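4.2 Mixed greys and the words people reach for

The greys gave us the richest material in the whole study, and we had not expected that. Going in, we thought the warm colours would be where the talk was, with all those words borrowed from food and spices. Instead, the 31 speakers from Pliltomstead used 66 different terms for colours that a paint seller would simply file under grey. Some were familiar (slate, ash, dove). Others were new to us, and a few were lovely: "wet footpath", "old spoon", "the sky at the school gate".

Kitchens came up again and again in the interviews. When speakers were asked to think of a grey they saw every day, many started with a benchtop, then moved on to the wall behind it, and only later got to cars, roads or weather. Benchtops are hard to name in one word. A patterned stone surface may hold grey and brown side by side, and speakers had to decide whether to name the mix, pick the stronger colour, or talk about the stone instead. 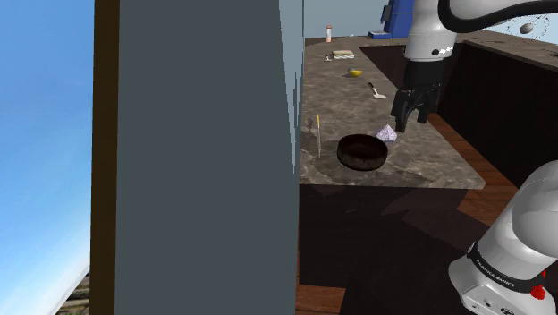 All three choices turned up in the recordings, often from the same person. Older speakers tended to name the material first and treat the colour as an extra ("marble, a greyish one"). Younger speakers went straight to a mixed term, and "greige" was so common among them that we ended up giving it its own code. We were delighted to find it used with full grammar around it - people said "greigey", "too greige" and, in one case, "it greiged over the years".

The blended terms also behave differently in order. In English, a compound such as "blue-grey" is usually taken to mean a grey that leans to blue, with the last word carrying the weight. Most of our speakers followed this pattern when they were naming a sample on its own. Once two samples were side by side, though, the pattern loosened. Speakers would say "the blue-grey one" and then "the grey-blue one" of the same sample within a minute, and their listeners had no trouble following. Leblanc found much the same loosening in her Haslinger interviews, where it was strongest in talk between family members. Our pairs were neighbours, so the effect seems to reach further than the home.

Light matters a great deal too. Speakers were quick to separate the colour a wall "is" from the colour it "goes". A pale wall could be blue-grey in the morning and "just grey" by four in the afternoon, and speakers treated both as true. Shade was handled in a similar way. Where a shadow fell across a painted wall, only two speakers gave the shaded part a colour word of its own. The rest named the wall once and described the darker part as shadow, even when it would have matched a darker card from the set.
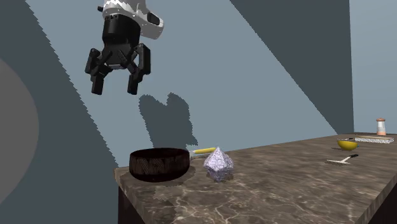 Figure 3. Rendered view with a dark grey shadow on a pale blue-grey wall.

This fits well with the Gornari recordings, in which 11 speakers described rooms from memory and left shadows out altogether. It sits less easily with the Lesgate material. Those speakers worked from small flat cards under even light, and they split dark and pale greys very finely. We suspect the task itself pushed them towards it: a card has no shaded side, so every change in darkness has to be a change in colour. Section 4.3 takes this up again with the greens.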